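Urcombe School of Engineering
Equipment Planning for Automation Projects
Handout 6: Costing a hand-held gripper station

Module lead: Ghazala Hayat
Seminar tutors: Dale Gauthier, Haris Malik

Purpose of the session

Students are required to prepare a purchase plan for one demonstration station of the kind used in the manipulation laboratory. The plan is to be submitted in June with the group report and should not exceed four pages. Marks are awarded for completeness and for the treatment of recurring costs. No marks are awarded for finding the lowest price.

6.1 What is being bought

A station is one operator's place of work. For the purposes of this module it consists of a pair of hand-held grippers with marker blocks, the cabling, a recording computer, storage, and the objects to be handled. Robot arms are treated separately in Handout 7 and should be left out of the totals here.

Students often enter the grippers as a single line and stop there. The finance office at Urcombe will return a request in that form. Each line must show the supplier, the unit price, the number of units, the expected life in months and the budget code. Where the workshop is to make a part, the supplier is entered as "internal" and the technician's hours are costed at the rate Asif Rizvi has posted outside the workshop.

6.2 Capital and consumable lines

Any single item above 900 pounds is capital and requires a signature from the head of school. Items at or below that figure are consumable and may be ordered by the module lead. Dividing one item between two orders to bring it under the limit is not permitted.

The worked case uses a quotation from Jarico for a matched pair of grippers at 1188 pounds, delivered. The pair is sold as one item and is therefore capital. A second quotation, from Strand, prices the grippers singly and excludes the cables. Before comparing the two, students should add the missing parts to the Strand figure and state where each added price was found.

Spare fingers, printed markers and replacement cables are consumable. Allow 40 pounds a month for these while the station is in use -- the allowance is fixed for this exercise and need not be justified.

6.3 Room and furniture

A plan which omits the room is incomplete. The following should be addressed in a short paragraph:

Floor space for the operator to stand and reach, with the cable run shown on a sketch.
The fixtures the operator is expected to reach, and their height.
Furniture already present, and whether it stays.
Power sockets and network points.

Existing furniture and appliances are entered at nil cost but must still be listed. In last year's Milada plan the group had costed every electronic part correctly and then lost marks for a bench which was assumed to be available and belonged to another school.

6.4 Objects for handling

Household objects are inexpensive and are frequently forgotten. Cups, balls and similar items should be bought in sets, from one supplier, with enough spares to last the term. Record the colour and the material of each, as a later group may need to match them. Marcelino Teixeira keeps the present stock list and should be consulted before anything is ordered.

6.5 Operator time

Operator time is normally the largest recurring line. Enter the hours for training, for practice and for recording on separate lines. Rest breaks are paid and are to be included. Groups proposing two operators should state whether both will work at once, in which case a second pair of grippers is required and the capital line must be revised.

6.6 Seminar task

Working from the two views of a station in use, draw up a first equipment list under the headings in 6.1 and 6.3. Mark each line as "to buy", "to make" or "already present". Lists are to be brought to the seminar on paper.

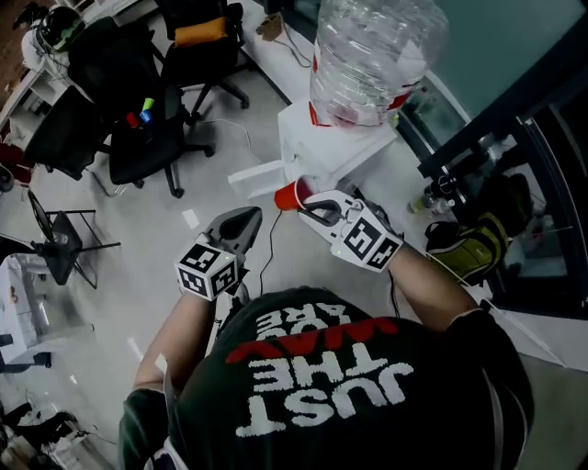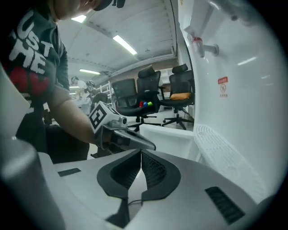
Figure 6.1 (two views). Operator with hand-held gripper and marker block; office chairs to the rear or side of the room.

Submission

One copy per group, to Haris Malik, before 4 pm on the day given on the module page. Quotations should be attached as an appendix and do not count towards the page limit.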